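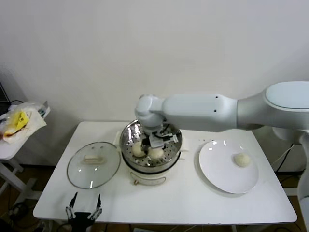
Steamed buns in the perforated basket of an electric steamer, with the glass lid set to one side.

An electric steamer is a worktop appliance that cooks food in the vapour rising from a heated base. Water is boiled in the lower pot and the steam passes through small holes in the floor of the basket. Plain wheat buns are commonly prepared in this way, as are dumplings and vegetables.

Shaped buns are left to rise, then steamed for 10 minutes with a gap between them for swelling. Many cooks wait a further three minutes before lifting the lid, as a sudden loss of heat may wrinkle the surface.

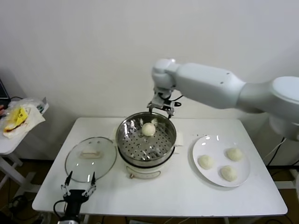 Cooked buns are moved to a wide plate and spaced apart so that their undersides do not stick. In her household manual, the Tumbridge cookery teacher Binta Adeyemi advises serving them within five minutes.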